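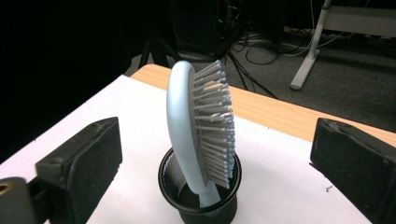 Paddle brush in a black cup, handle down.

How to Store a Paddle Brush in a Pencil Cup

A paddle brush takes up a lot of drawer space and picks up lint from everything around it. A plain desk cup will hold it upright on a shelf or vanity. You need the brush, a mesh pencil cup, a wide-tooth comb, dish soap and an old towel.

Check the cup first. Mine is 4 inches tall. Set it on a flat surface, put the handle in and let go. If the cup rocks, put a layer of clean pebbles in the bottom. 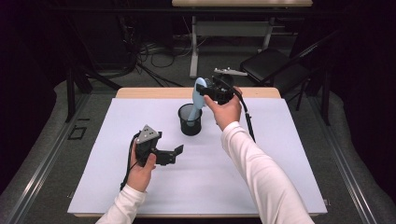 By the Clanum Home desk | Bath & Vanity

Clean the brush before it goes in.

1. Lift the loose hair out with the comb, starting at the edge of the pad and working toward the middle.
2. Mix a few drops of dish soap into a bowl of warm water. Dip only the bristles. Water that gets under a cushioned pad is slow to come out.
3. Rub between the rows with an old toothbrush.
4. Rinse quickly and lay the brush on the towel, bristles down, for 40 minutes. Thick pads may need overnight.

Now do the cup. Mesh catches dust and hair spray, and wiping mostly pushes it into the holes.
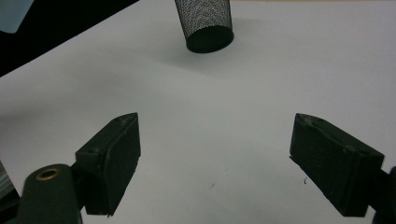

Wash it under the faucet with a soft brush, inside and out, and turn it over on the towel to drain. Dry the rim by hand - painted metal can rust there first.

When both are dry, put the handle in and turn the bristles away from the wall. One brush per cup is best. Two will lean on each other and bend the outside pins. 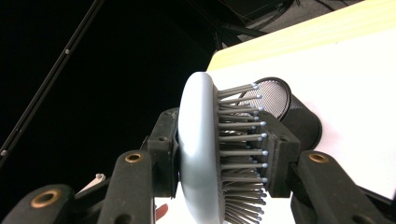 Side view of a paddle brush. Look along the rows for bent pins.

Repeat once a month, or more often if you use styling products.

Last updated: October 29, 2025

Related
Washing Combs and Hair Clips
Culetti Drawer Dividers: How to Measure
Spring Vanity Cleanout (April)

Comments (3)

jara55: Does this work for a wood brush?

shelf271: I skip the soak with wood and just use a damp cloth.

mesh_and_tin: Pebbles fell through my cup, so I put a circle of felt in first. Works fine now.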